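Garkville Oral History Project
Second progress report to the Brullo Fund
Prepared by Zarmeena Kiani, project lead

When we applied to you, we promised to record the memories of people who worked at the Jistska cannery before it closed, type them up, and put them somewhere the public could find them. The first part is going well. The second part is going slowly. The third part is a website, and I will come to the website.

Interviews

We have now recorded 53 interviews against a target of 40. I would like to claim this as good management, but the truth is that cannery people bring other cannery people. We would book one retired labeler for a Thursday morning and find three in the hallway, one of them with a cake. Faisal Butt, who does most of the interviewing, has given up on the printed schedule and now keeps a list on the back of his hand.

The interviews run longer than we planned. Our application said 45 minutes. The shortest so far is an hour and ten, and that man told us at the start that he had nothing to say. The longest took two visits and covers the flood, the strike, the second strike, and a disagreement over a borrowed ladder that is still open. We have kept all of it. The ladder dispute is the best account we have of how the loading dock was run.

We are still short on the night shift. Day workers describe the night shift as a group of people who left the break room in a state, and the night shift has so far declined to come in and answer the charge. Faisal has left cards at the Bhutto Street diner and at both pharmacies, and two former night packers have agreed to talk in May, provided they can do it together.

Transcripts

The typed pages stand at 1,243. Our estimate for the finished set is 3,302, so you can see where this is going. The software we paid for does a first pass, and it is a fair typist until somebody mentions fish. It heard "brine tank" as "Brian Tank" so steadily that for a week one of our typists believed he was a foreman. Every page is now read against the recording by a person, and that person is tired.

To catch up, we have moved the hours set aside for a printed leaflet over to transcription. You approved this by email in the winter and I am putting it here so that it lives in two places. The leaflet will be shorter and later. It may also be better, as the draft we had was mostly a map, and the map had the river on the wrong side.
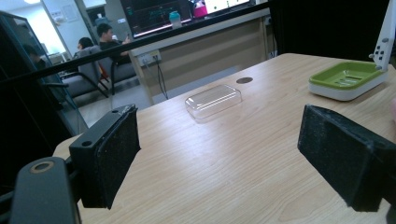 The other cause of the delay is permissions. Everyone signs a release form before we record, and everyone gets to read the transcript before it goes public. We thought of this second step as a courtesy. Our speakers think of it as editing. One woman sent hers back with every "um" crossed out and two new paragraphs about her brother-in-law. We now send a cover letter explaining that the transcript has to match the recording, and offer to record an extra ten minutes for anything left out. Most people take the ten minutes. Some of the best material is in there.

Money

Spending is on track, apart from two lines. Travel is under, as nearly everybody lives within a short drive and prefers to come to us. Refreshments are over. I underestimated how much coffee goes into an account of working life, and I have asked the county to cover the difference from its own events budget. They have said "probably," which from them is warm.

Website

The website exists. It has a front page, a search box, and six interviews. The search box finds the front page. The designer has been patient with us and we with him, and we have agreed that search will work before we add anything else. If it is not working by the end of next month, we will put the interviews up as a plain list in alphabetical order, as Faisal suggested at the very first meeting. He has mentioned this since.

Next quarter

Finish the night shift interviews. Get the backlog of release forms signed and filed. Send 20 more transcripts out for review, with the new cover letter. Fix the river.

We would also like to ask for a six-week extension on the leaflet, at no added cost. A revised timetable is attached, and I am happy to go through it by phone any afternoon after two.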